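Ploveta Down Wash review: my old puffer is a puffer again

18 June 2024

I put off washing my down jackets for years. I was scared of them. Everyone has heard the story about the coat that went into the machine fat and came out looking like a wrung dishrag, and I had two in the closet that I liked too much to risk. So they got spot cleaned at the cuffs and aired out on the back porch, and every winter they were a little flatter and a little colder than the winter before.

Then in February my friend Princess Barredo handed me a half-used bottle of Ploveta Down Wash and told me to quit being a baby. I've since finished hers, bought her a new one, and bought two more for myself. I love this stuff!

What it is

Ploveta is a liquid soap made for down and feather filling. It comes in a squat bottle with a measuring cap, and one bottle is good for 11 jackets if you stick to the line on the cap. I paid $22 at the Gultport outdoor store, so that's two dollars a jacket, and the dry cleaner near me wants a lot more than that for one coat (and hands it back smelling like a dry cleaner).

The soap is thin, nearly clear, and hardly foams at all. That worried me the first time. I kept peering through the door waiting for suds and seeing almost nothing. You want it that way with down, though, because leftover soap sticks the little clusters together, and a low-foam wash rinses out so much faster.

How I use it

Empty the pockets, close every zipper, turn the jacket inside out. Front loader only, or a top loader without the post in the middle. Cool water, gentle cycle, one capful, and then an extra rinse at the end. I do two jackets at a time and no more.

When the cycle finishes, the jacket is going to look terrible. Flat, dark, heavy, with sad little lumps down at the bottom of each section. Support it from underneath when you lift it out so the weight of the water doesn't pull on the stitching, and get it straight into the dryer on low.

Then comes the long part. My first jacket took three full cycles with a few clean tennis balls in the drum. Every half hour I pulled it out, shook it hard, felt around for clumps, and broke them up with my fingers. By the second cycle it was starting to fill out, and by the third I was standing in the laundry room squeezing the sleeves and laughing. I had forgotten it was ever that thick! Leave it flat overnight before you put it away, even if you're sure it's done.

What it's good at

Collar grime, for one. I rub a drop of Ploveta into the inside of the neck with a soft toothbrush ten minutes before the wash, and the gray band that had been on my older jacket for ages came out completely. Sunscreen on a cuff took two tries but it did go.

The smell is the other thing. There's a light, sort of grassy scent when you open the bottle, and once the jacket is dry I can't find it at all. My brother-in-law Kohei Kobori gets headaches from regular detergent and he borrowed my bottle for his sleeping bag with no trouble.

I also tried the Fodor down soap, which costs less. It cleans fine. It needed three rinses before the water ran clear, and my jacket felt a bit stiff at the shoulders afterward, so I went back.

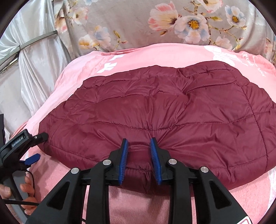
Maroon quilted puffer, folded on a pink fleece blanket.

What I'd change

The cap drips. Every single time, a little thread of soap runs down the side of the bottle and glues it to the shelf. I keep mine on a jar lid now. The directions on the back are also printed in tiny pale letters, and they skip the drying stage almost entirely, where most people get into trouble.

It won't bring back water repellency either. If rain soaks straight into your shell, you'll need a separate spray for that. I use the one from Mekberg and it goes on well while the jacket is still slightly damp.

Should you buy it?

If you own even one good down jacket, yes. Set aside an afternoon, have a book ready for the dryer part, and don't panic when it comes out of the washer looking like a wet cat. I'm doing the comforter next, at the laundromat with the big machines, and I'll add a note here once it's dry.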